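Thread on how our school changed the way it teaches current events this year. I teach eighth and ninth grade social studies at Nonora, and a few people asked me to write this down. 1/

Some background. Until January we had no shared plan for talking about the news in class. Each teacher did what they were comfortable with. Some did a weekly article, some did nothing, and some stopped the lesson whenever a student brought something up.

Students noticed. A ninth grader could have two long discussions of the same story in one day and then go a month without another. Parents noticed too, mostly by way of the dinner table.

So in January the social studies and English teachers agreed on one thing to try: a 17-minute block, same slot every week, in every section of grades 8 and 9. That covers 102 students. We call it Mison, after the room where we first planned it. 2/

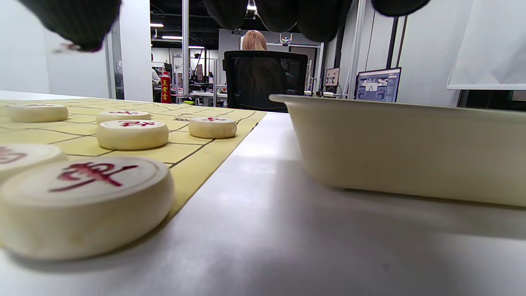

Xiangqi pieces on the board.

How a block runs. Students get one short news piece, printed, a page at most. They read it silently. Then they write down what the piece says happened, what it says people think about it, and what they would still need to find out.

Only after the writing do we talk. I was doubtful about the silent part. I now think it is the most useful part of the block. Students who never raised a hand have something on paper in front of them, and they will read it out if asked.

Choosing the article is the hard job. We rotate it among 4 teachers. The rule is that the person choosing sends it out two school days ahead, and anyone can ask for a swap without giving a reason. It has happened a few times. No hard feelings so far. 3/

What about teachers' own opinions? We argued over this longer than anything else. Where we landed: we don't volunteer them during the block. If a student asks straight out, each teacher decides, but has to say clearly that it is an opinion and name one serious argument on the other side.

I know schools that went stricter and schools that went looser. Ours is a compromise and reads like one.
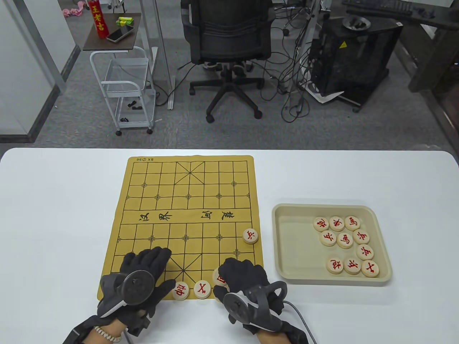
Dilby replied that their district tried a no-opinions rule and the students just guessed at everyone's views anyway, usually wrong, and asked whether ours do the same.

Yes, they guess. I've been told I hold positions I've never held. I don't correct them unless it gets in the way of the discussion. 4/

Things that did not work.

Video clips. Too long to start up, and the talk afterward was about the clip and not the story.

Letting students vote on the topic. The same few students won every time. We now keep a suggestion sheet by the door and the teacher whose turn it is reads through it.

Grading it. We tried points for participation for one month and dropped them. The written notes get checked for completion and handed back. 5/

When something awful happens in the news, we skip the planned article. Nobody has to discuss it. The counselor is told which sections are likely to bring it up, and students can spend the block in the library with no pass needed. We wrote that down before we needed it, and I would tell any school to do the same.
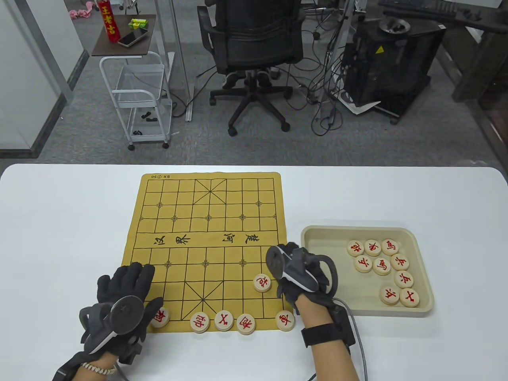
Red characters, near side of the board.

Is it working? I can't give you test scores and I'd be wary of anyone who did. What I have is the notebooks. In the first month, the "need to find out" section was mostly blank or said "nothing." This fall most students write a real question there – often a better one than I had planned to ask.

Attendance at the block is the same as for any other class. Complaints from families have gone down, I think mainly because the article goes home in the folder and they can read it themselves. 6/

Next step is seventh grade, with shorter articles. Pan, the middle school down the road, is starting its own version and we'll trade article lists with them.

If you want the one-page outline, reply here and I'll send it. It's plain and there is nothing to buy. 7/7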